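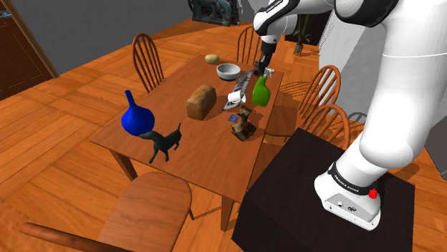 One of the Heltgate table scenes in simulation. Franka arm, dining table, clutter.

Thread on what we've been doing in sim at Sedbridge since May. The short version: we wanted to know how much it matters where the arm is mounted when you generate cluttered tabletop scenes for grasp training. It matters more than the objects do. Numbers further down.

Background. Most of our older scenes had the arm bolted to the same surface it was working on, with nothing else near it. Policies trained on those did fine on the bench and badly anywhere there was furniture.

So we built Heltgate, a scene generator. It starts with a furnished room, picks a table, puts the arm on a pedestal next to it, and drops objects on the tabletop. Chairs stay in. Doors, plants and walls stay in too.

The objects are a mix on purpose. In the render you can see a vase, a loaf of bread, a potato, a spray bottle, a bowl and a mug on its side. We don't try to make the set look like something a person would lay out for dinner.

Placement works like this. Each object gets a random spot and a random heading, we let physics settle it, and we keep whatever comes out as long as it's still on the table. Things that end up tipped over stay tipped over.

The first version threw out any scene with a tipped object. That was a mistake on my part. The policy never saw a mug on its side in training and had no idea what to do with one at test time.

Now the method. We made two training sets with the same objects, the same rooms and the same number of scenes. In set A the pedestal is in one fixed position relative to the table. In set B the pedestal position and the table angle are both sampled.

Same network for both, same training schedule, same seeds. The only thing that changes is the mount sampling.

The task is simple. The arm gets a target object, has to close on it, lift it clear of the table and hold it. If it drops the object or hits a chair, the trial is a failure. Touching a neighboring object is allowed. Knocking one off the table is not.

Test scenes are held out. New rooms, new tables, pedestal positions that neither set used. 50 scenes per room type, one attempt per scene.

Results on the held-out scenes:
Set A (fixed mount): 55 percent.
Set A with twice the object variety: 56 percent.
Set B (sampled mount): more than 70 percent, in every room type we tried.

The middle line is the one I keep looking at. We spent a good part of the summer adding objects because we assumed that was the bottleneck. Doubling the variety bought us one point.

I would not read that as "objects don't matter." Our set was already fairly mixed before we doubled it. If you start with cubes and cans you will probably see a bigger jump than we did.

Where set A fails: mostly on the approach. The gripper comes down along the path it learned from its one mount position, and from a different side of the table that path goes through a chair back or ends at a bad wrist angle. The final grasp pose is often fine. It just can't get there.

Where set B fails: small flat things, and things close together. If a packet is lying right next to a figurine, the fingers go for the figurine. Sampling the mount does nothing for that and I didn't expect it to.

Chairs turned out to be the useful part of the furniture. We ran set B again with the chairs removed from training only, and most of the gain in dining rooms went away. The gain in rooms with a bare counter stayed.

Spindle backs were a pain. The collision shapes we had were solid slabs, so the planner treated a chair with gaps in it as a wall. We redid them as separate bars. Slower to simulate, but the arm stopped refusing targets it could clearly reach.

Rendering. Shadows are on, reflections are cheap ones. We tried flat lighting to save time and lost a few points on dark objects, so shadows went back in. I haven't separated how much of that is the shadows and how much is overall brightness.

A thing I got wrong early: I was sampling the pedestal position uniformly around the table, which put it on top of a chair a lot of the time. The generator then rejected the scene, and the survivors were heavily biased toward tables with few chairs. Check what your rejection step is throwing away. Ours was hiding the hard cases.

The fix was to place the pedestal first and then move chairs out of its way, keeping them at the table. Rejections dropped a lot and the chair counts look sane now.

On real hardware: not much to report yet. We have a small set of trials in the Jara room with the same arm. Set B is ahead of set A there as well, but there are too few trials for me to put a number on it, so I won't.

The real room also has a problem the sim doesn't. The depth camera struggles with anything glossy. A shiny vase comes back with holes in it, and the grasp scorer doesn't like holes. Next job is adding that kind of noise to the sim depth.

Limits, so I don't get asked one at a time. One arm, one gripper. Rigid objects only. The bread in the render is as hard as a brick as far as physics is concerned. No people in the rooms. No moving the base once a trial starts.

Cost, for anyone planning something similar: sampling the mount adds almost nothing to generation time. The chair collision shapes are what hurt. If your furniture is simple you can likely do this for free.

Scene configs and the held-out list will go up under the Stadetbridge project page once I've cleaned up the file names. Trained weights will come later, after the depth noise runs are finished.

If you've run the same comparison with a different arm, I'd like to see it, especially with a shorter reach. My guess is that the mount matters even more there, but I have no data for it.

12/07/2019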